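Search the help pages Search
Go

Is a Sumus cleansing brush any use for blackheads, or am I paying for the reviews?

Posted by Mitiku Birhane, January 30, 2026

I have had blackheads on my nose and chin since school. I wash my face morning and night with a cheap gel and that's as far as it goes. The shop at Tạ has a Sumus rechargeable face brush on offer and the page says it has 2,647 reviews, nearly all of them five stars. I read a few pages of them and they all sound like the same cheerful man. "My pores have gone." Pores don't go anywhere as far as I know.

The listing says it "lifts impurities from deep within" and "resets the skin in 11 days". It doesn't say what is being reset. There is a small line at the bottom about prices and stock being correct at the time of writing, which makes me think the page I found it on gets paid if I click.

My skin is oily in the middle and dry at the sides, and I shave every other day. Has anybody used one for longer than a fortnight? I would like to hear from people who bought it with their own money. I'd also like to know if I should be using some sort of clay mask or acid with it, because the page tries to sell me those as well.

Ulla Kemppainen

I bought the Sumus in October and used it every evening until Christmas, so I can tell you what it did for me. It spread the gel round my face. My hand used to do that.

To be fair to it, my skin felt smooth straight afterwards. That feeling is real but I don't put much weight on it, as a rough flannel does the same. By the next lunchtime I was just as shiny as before. The dots on my nose looked a bit paler in the first week and then went back to how they were. I also went red along the jaw, and I put that down to using it on days when I'd been picking at my chin, so part of the blame is mine.

A lot of what people call blackheads on the nose are only the normal threads of oil that everybody has in their pores. You can clear them and they fill up again. No brush is going to stop that, and I'd be wary of any page that shows a nose with no texture on it at all. Look at the "before" and "after" pictures on the listing with the sound of the sales talk turned off. The light is different, and in one pair I would swear it's a different nose.

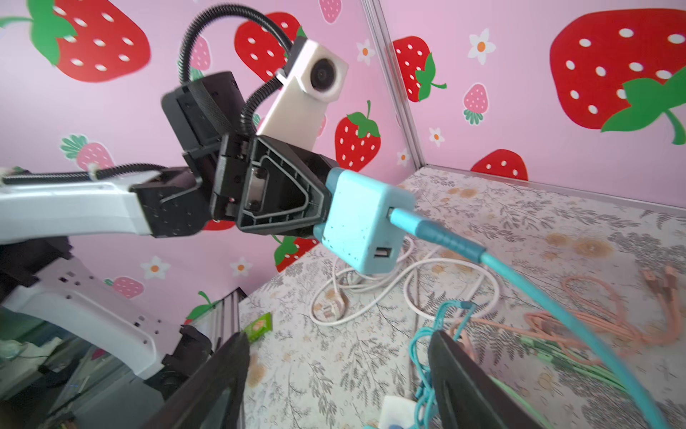
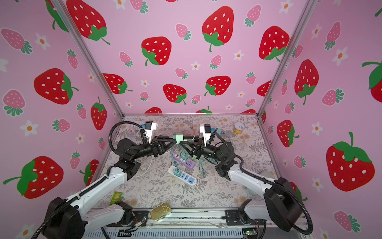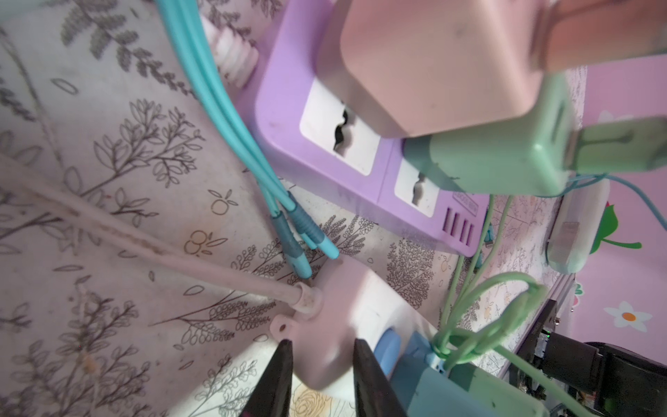
What did help me was dull. I changed to a wash-off cleanser with salicylic acid in it, the plain Skitholm one, every second night to start with. It stung slightly round the nostrils, so I kept it away from there. I gave it two months before deciding anything. I can't prove it was the cleanser and not the weather or the fact that I stopped fiddling with my chin, but there were fewer bumps, and the redness went when the brush did.

If you do go ahead and buy the brush:

Use it on the soft setting and don't press.
Skip it on the days you shave.
Wash the head properly and let it dry out, not shut up in the cap.
Don't use it on the same night as an acid or a scrub.
Keep the receipt. The returns page says opened heads can't go back, and the head comes already fitted, so work that one out.

If any of the spots are deep, sore or leaving marks, ask a pharmacist or your GP before you spend anything. A brush on sore spots made mine worse.

Nghĩa Đàm

Works great mate, had mine since last year. Skin feels amazing. You have to buy the charcoal mask too though or you won't get the full effect. Just follow the booklet.

Hường Trương

I'd leave the mask out for now. If you start a brush, a mask and an acid in the same week and your face gets better or worse, you won't know which one did it. Change one thing and wait.

On the reviews, I sorted them by lowest score and got 233 of them at one or two stars. A good number of the high ones on the same page are for a beard comb, so I think the listing used to be for something else and the stars were carried over. Sort by newest and see what is left. I wouldn't say the brush is a fraud. It is a soft brush that buzzes, and the price seems to be mostly for the buzzing.

With dry sides and an oily middle I'd use the gel on the middle only and something milder on the rest. A plain moisturiser after shaving too. "Oil free" on the front tells you very little, so turn it round and read the back.

Comments

Mitiku Birhane: Thanks Ulla and Hường. The beard comb thing is there, I checked. Going to try the Skitholm by itself. Nghĩa, did you pay for yours?

Nghĩa Đàm: It was a present

Mỹ Lục: The chemist in Bundale has an own-label salicylic wash for less than the Skitholm. The ingredients looked much the same to me but I only compared the first few lines.

Ulla Kemppainen: Check the strength as well as the order. Mine says 2% on the back, in very small letters.

Contact us | Copyright of posts stays with their authors | Back to top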